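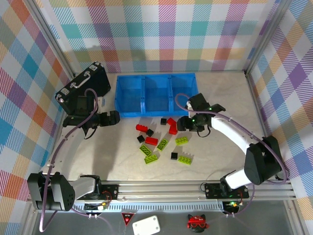
I have lived in Gerdale for most of my adult life, and until this fall I had never sat through a full meeting of the town council. I went in October because the ward map was on the agenda, and I went again in November because the October meeting ended without a vote. The question is whether Clurnen, the neighborhood across the rail line, should stay in our ward or move to the one that covers Wolde. It sounds like a sorting job, the kind you could do with a blue bin split into three compartments, one for each ward. The trouble is that people have opinions about which compartment they go in.

The case for moving Clurnen is mostly arithmetic. Our ward has grown since the Linamwood apartments opened, and it now has over 300 more registered voters than the Wolde ward. State rules allow some difference between wards, and the town attorney said we are still inside the limit. The council wants to fix it now anyway, before the next phase at Linamwood fills up.

The case against is that Clurnen votes at the same school we do, uses the same bus, and has spent years working with our side of town on the flooding at the underpass. Put it in with Wolde and it becomes the far corner of a ward whose main worries are the highway exit and the farm road. One woman from Clurnen told the council she had nothing against Wolde but had been there maybe twice. That got a laugh, including from the people from Wolde.

I came in leaning toward the move. Equal wards seem like a basic thing to want. After two meetings I lean the other way, mainly because of how the council handled the comments. They mailed out 202 notices and got 68 written replies, which the clerk said was a good return for Gerdale. Most of the replies opposed the change. The council thanked everyone and then spent four minutes on them. I timed it. The discussion of parking permits that followed took more than half an hour. 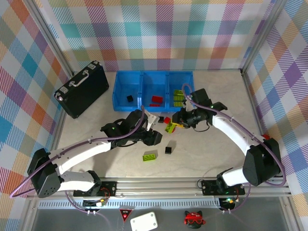
Black case and divided blue bin on the tabletop.

There is a third option that came up late in the evening. Instead of moving all of Clurnen, the line could shift on the north side, where a few newer streets already face Wolde and share its fire station. That would even out the numbers some, though less than the full move would. One council member asked the staff to draw it up. Another said it was too late in the process — the county wants the final map before the end of winter — but the chair allowed the request.

So the vote is put off again, to the December meeting. The draft with the north side line is supposed to be posted at the town hall and at the library a week ahead. I plan to read it and send in a comment, and I would ask anyone on either side of the tracks to do the same. Written comments go to the clerk and are accepted until noon on the day of the meeting. If you want to speak, you sign up at the door before it starts, and you get two minutes.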